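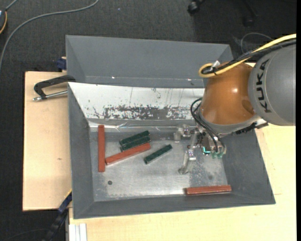 Ticket 64 — Scuffed back panel in block bin, tape wrinkled
Opened by: Siiri Pärn
Assigned to: Saulius Stankevičius
Status: waiting on parts
Opened: July 2012

Siiri Pärn
Hi all! Love the new sloped bin, it's a huge step up from the flat tray. Two things though. The white panel at the back has a wide band of dark gray scuffs along its lower half, plus thin scratches above. And the clear strip along the foot of it is all wrinkled. I worry a block corner will catch there, the short green ones most of all.

Saulius Stankevičius
Thanks Siiri, great report. Are the marks in the panel or on top of it? Try a damp cloth with a drop of dish soap on one small patch. Leave the strip alone for now.

Siiri Pärn
Tried it on the left end. Some of the gray came off — yay! The rest is worn right in, I can feel it with a fingernail.

Elīna Ramanauskas
We had the same thing on the Vomska bin in March. Peel the old strip off slowly, clean off the glue, let it dry overnight, then press the new one down from the middle out. Ours is still flat as can be!

Saulius Stankevičius
Perfect, doing that. New panel ordered from Larnden, 9 working days. Strip is in the cabinet, drawer 6.

Siiri Pärn
One more, low priority: small dark round spot on the floor of the bin, lower left. Soap didn't shift it. The floor is pretty worn anyway so I'm happy to live with it.

Saulius Stankevičius
Noted, no action on the spot. Will update when the panel ships.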